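Two buses and a choir: a chat with Brian Mosoti
3 min read

I met Brian at the bakery in Barkomdale, and he'd already ordered for both of us.

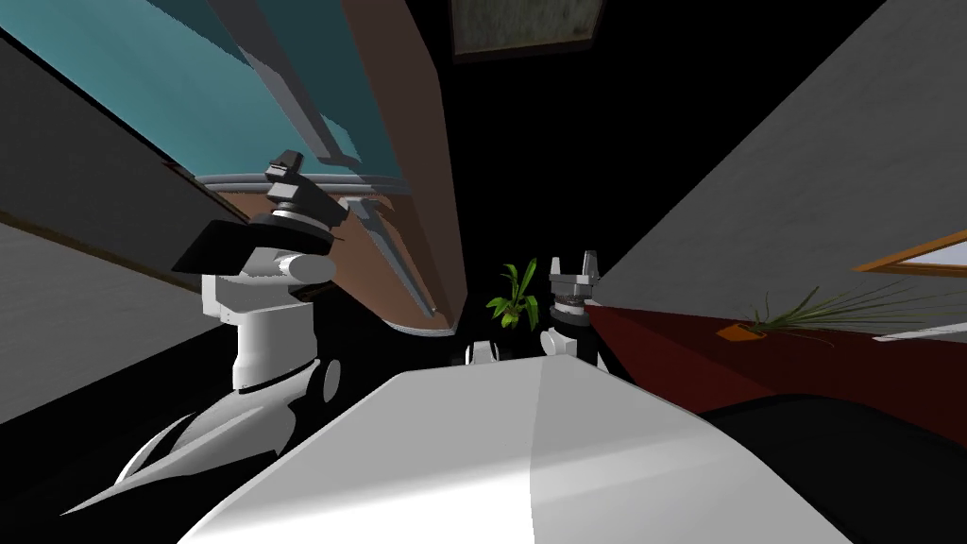 He's sung bass with the Kariuki choir for 27 years - longer than I've lived here! "I only went for the supper," he told me. It takes him two buses to get to practice, and he's missed six nights. His favourite colour of hymn book? "The old green. The new ones smell funny."

They're singing at Brovirholm in February.

Recent
Peneo pool hours
Soup swap recipes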